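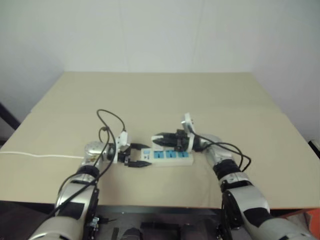 Head camera view, both grippers on the power strip

Two-arm policy does worse after adding head camera data. Is this a known result?

Posted 2024-08-08 by Marin Kolev

I'm trying to reproduce a result from a paper my lab read in June. The claim is that for two-arm tasks on a table, a policy trained with the head view plus both wrist views beats one trained on wrist views alone. We see the opposite on our power strip task, where the arms have to take hold of the strip and turn it end for end.

Setup: 537 teleoperated demos, same action chunk length for both runs, same image encoder, joint positions as input. I ran 121 trials of each policy with the strip placed from a printed list of start poses. Wrist only finished 107. With the head view added it dropped to almost half. The usual failure is that the left gripper comes down on the end of the strip fine and the right one stops short or lands too far along.

Training loss is lower with the head view, so I don't think it's a plain bug in the loader. We log everything through Trilex and the timestamps look sane to me. Has anyone else had this?

Joelle Fakhoury

Yes, we had the same thing on the Zamora bench last year. Lower training loss with worse rollouts usually means the policy found something in the new view that predicts the action in the demos and doesn't hold at test time. In your view the arms take up a lot of the image, and so do the cables looping off the grippers. Cable shape follows arm pose pretty closely within one session. It changes when somebody re-ties a cable. The cord on the strip can do the same thing, if it always ran off to the left during collection.

Things I would check, in this order:

Were the demos and the trials done with the cables routed the same way? Compare the first image of a few demos with the first image of a few trials.

Mask the arms in the head view and retrain. It's crude, but if the success rate comes back you have your answer.

Drop the whole head view at random during training. We used 2 values for the drop rate and the higher one worked better. The policy then can't lean on that camera alone.

Also, "timestamps look sane" isn't enough. Tap the table with one gripper and see which image in each stream shows the contact. Ours were off by several images and the log said they matched – the stamp was written on arrival, not on capture.

And please report start poses separately. If the right arm only fails on the far poses, that's a coverage problem and the camera has little to do with it.

porneo

did you try more demos? 537 is not that many for three cameras

Undell

Crop the head view to the tabletop before you resize. At low resolution the strip is only a few pixels tall and you are spending the rest on wall and floor. We got most of our loss back from that, different task though (folding), so I can't promise it carries over. Check the crop still covers all your start poses.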